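When Two Arms Share a Floor, a Near Miss Is a Finding

By Saskia Tawhiri
Jan 13, 2023

In December the Tretville laboratory recorded a collision between the two arms of its Stallia cell. The grippers met near the middle of the floor during a handover, the left arm kept pushing for two seconds, and the right arm shut itself down. No one was hurt. The damage came to one bent finger and a cable that had to be replaced. The incident report ran to half a page and gave the cause as operator error.

I believe that finding was wrong, and that the laboratory should withdraw it.

The operator started a routine that had been approved for use. Each arm had its own motion limits, and each stayed within them until contact. The limits overlapped. The software on the left arm had no knowledge of where the right arm was, and the Grimshaw controller that was supposed to keep them apart had been set to log conflicts without stopping motion. That setting was chosen during commissioning and never changed back. An operator standing at the cell could not have seen it.
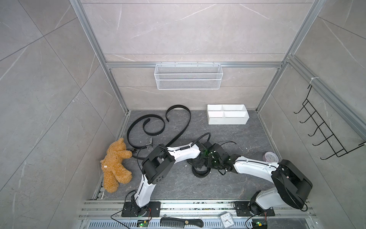

The controller's log is the part of this matter that deserves the most attention. Between commissioning and the collision it recorded 1,274 conflict warnings. They were stored in a file that was reviewed by no member of staff, as no procedure called for a review. On 31 occasions the calculated distance between the arms fell below the limit in our own safety plan. Any one of those entries should have stopped work until the overlap was understood.

Some colleagues hold that small arms in an enclosed cell do not justify the rules applied to heavy industrial machines. I accept that the force involved is lower. People still reach into these cells to reset objects and free cables, often many times in a day, and a fault that drives one arm into another can drive it into a hand.

The laboratory has since changed the controller setting and retrained the operator. The first step was necessary. The second suggests that the lesson has been assigned to the wrong person.

I would ask for a corrected report that names the setting as the cause. I would also ask that conflict logs be read at the end of every shift, and that the Vodo cell, which was commissioned from the same checklist, remain out of service until its own log has been examined. That examination should take no more than 5 working days. As of this writing it has not been scheduled.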